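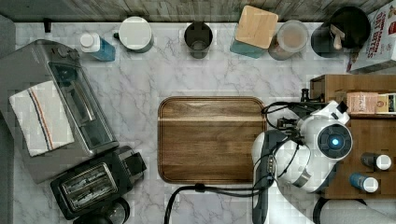 The arm at the kitchen counter, with the cereal at the back and the cutting board clear.

There is a kitchen in Berkwood where nobody has ever cooked a proper dinner, and I spent the better part of an open day in it, drinking somebody else's coffee and feeling very much at home. It belongs to Tamovance, a small company that wants robot arms to help out with household chores, and it had the good sense to open its doors to the neighbors.

Teguh Nugroho met us at the entrance and talked all the way down the hall, which I didn't mind a bit. He told us the team has recorded 500 practice sessions at this counter since November and hopes to reach 1000, with people guiding the arms through the small jobs we all do half asleep – putting the tea back, moving a box, finding a spot for the spatula.

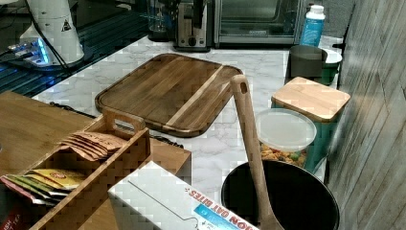 What he likes best, he said, is clutter. A bare table teaches a robot very little about the way people live, so the crew moves things around between sessions, and visitors were welcome to suggest a new arrangement. A retired baker in our group had plenty of ideas (all of them sensible, I thought!) and Hakim Yeoh, who looks after the hardware, wrote every one of them down.

Hakim let us stay well past our slot, and told us the grippers take more of his time than anything else in the building. Fingers wear out, cables need rerouting, and he keeps spares in his desk drawer.

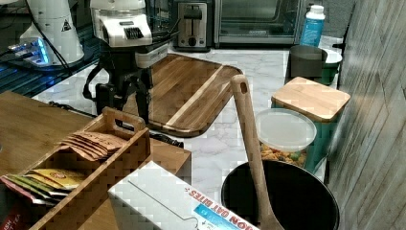

A two-fingered gripper over the marble counter, near the toaster and the tea caddy.

The next open day has room for 100 visitors, and Teguh asks that you sign up at the front desk.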